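Workshop > Arms and Grippers > Fingers, Cable and Wrist Camera Setup

Getting the gripper on the Brorberg arm dialed in

I love this job. An hour with a screwdriver and the arm picks like a different machine! These are the steps I use on our Brorberg tabletop cell, with the Grolska two-finger gripper and the little camera at the wrist.

Park the arm above the table, hit stop and switch off the gripper supply. Try every screw you can reach on the finger mounts. If one turns easily, take it out, clean the threads, add a tiny drop of medium threadlocker and put it back. Don't crank on them, the mounts are softer than the screws.

Wipe the flat plates with alcohol and let them dry. Power up, open the fingers all the way and run the Dranum jog page at 60 percent speed. Close, open, close again, and watch whether both fingers get to the middle together (mine like to drift after a long week). 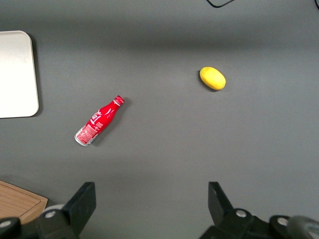 Now the camera. With the fingers wide open you want both plates in the bottom of the picture and plenty of bare table in the gap between them. If one finger takes up a lot more room than the other, loosen the camera bracket, nudge it and look again. I set exposure with something shiny and something matte on the table, so a Coca-Cola bottle and a lemon are great for this. Bring it down until the highlights on the red stop blowing out, and check that the lemon still looks yellow. Save that as a profile, I call mine Chu.

Cable next! Move the wrist slowly through its full range and keep your eye on the slack. A shallow loop is fine. If it pulls tight anywhere, give it a little more length at the last clip and repeat the move.

Last, run 300 open and close cycles with nothing in the fingers, then check the screws again. I redo the whole thing every 2 months, or right away after a bump.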